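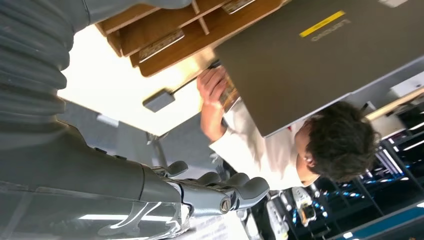

Cultance is hiring an evening shift lead for its commercial bakery on Dernach Road in Ostbridge. The position is full time and opens in December.

We bake bread and rolls for restaurants, school kitchens and grocery stores within a two-hour drive. On a normal night the bakery turns out 1000 loaves, plus rolls and flatbread to order. The evening shift mixes and shapes the dough that the night crew bakes, and it packs the late orders that leave on the 9 p.m. truck.

**Hours and pay**

The shift runs from 1:30 p.m. to 10 p.m. with a paid half-hour meal break. You will work five days out of seven on a schedule posted three weeks ahead. Everyone on the evening crew works some weekends. If you need a particular day off every week, say so when you apply and we will tell you whether we can do it.

Pay is hourly and depends on experience. The rate will be given to you on the first phone call, before you spend time on an interview. Shift leads get an evening differential on top of the base rate, health and dental coverage after 60 days, and paid time off that builds from the first paycheck. There is a $300 allowance each year for work shoes and clothing. Aprons and hats are supplied and washed here.

**What the job is**

You will be in charge of a crew of 12. Most of your time is spent on the floor, working at the bench or the mixers with everyone else. The rest goes to the following:

- reading the day's order sheet and setting the mixing schedule
- checking dough temperatures and writing them in the log
- moving people between stations when someone is out
- training new hires on the divider and the sheeter
- signing off on the allergen changeover before any sesame or nut product is run
- closing out the shift with the night lead, Lautaro Cisternas

You will also place the flour order with Urrutia, our mill, twice a week. Orders have to be in by 4 p.m. and late orders come a day late, so we need someone who keeps track of this without a reminder.

**What we need from you**

At least 3 years in a production bakery or a large restaurant kitchen, with some of that time spent leading other people. You should be able to scale a formula up or down on paper and tell by feel when a dough needs more time. You need to lift 50-pound bags of flour and be on your feet for the full shift. The mixing room is warm in summer, even with the fans on.

A food protection manager certificate is required within 90 days of hire. We pay for the course and the test. Spanish is useful, as about half of the evening crew uses it at work. No degree is needed.

We do not need pastry or cake experience, and we do not make either one.

**Getting here**

There is free parking behind the building. The last bus toward downtown leaves the Dernach Road stop at 10:20 p.m., and people who ride it have no trouble making it. Bikes can be kept inside by the loading dock.

**How to apply**

Send a resume or a plain list of your past jobs to Leandro Toledo, production manager, or bring it to the front office between 9 a.m. and 3 p.m. Please include a phone number and the best time to call. A cover letter is optional.

The first step is a 15-minute phone call. After that we ask people to come in for a paid four-hour trial on the evening shift. Wear closed shoes with a grip sole and leave rings and watches at home. Bring references from two people you have worked for or with. We will not contact your current employer without asking you first.

Applications are read as they come in, and the posting stays up until the job is filled. Everyone who applies will get an answer, by phone or in writing.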